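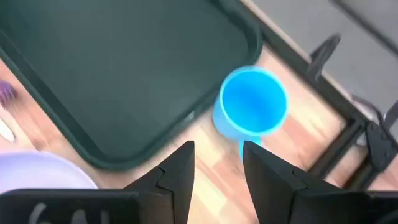 One of our first customers wrote in to ask if you really can teach a job with nothing but the hand controller, no code at all, and yes, you can! That's more or less why I built the Lalley kit in the first place.

You hold the controller, the arm copies your hand, and every move gets saved as you go. Picking a cup up by its handle and popping it on a tray is the job I always start people on (mugs later, they're heavier and they swing). Give it 60 goes and shift the cup a bit each time. My own first lot were dreadful, all wobble, so bin the bad ones and don't feel guilty.

The wrist camera comes ready fitted and looks straight down past the fingers, so you can drive from that view alone once you've got the knack. It took me nearly 25 minutes to stop looking up at the arm!

In the box: hand controller, wrist camera, 3 table clamps, a long cable and the Atness recording software on a stick. The arm is sold separately. It works with the Trotex and with the older Eberhard, though the Eberhard needs the adaptor plate, so do say which one you've got when you order.

Price is 700 pounds with postage. The next batch goes out in January.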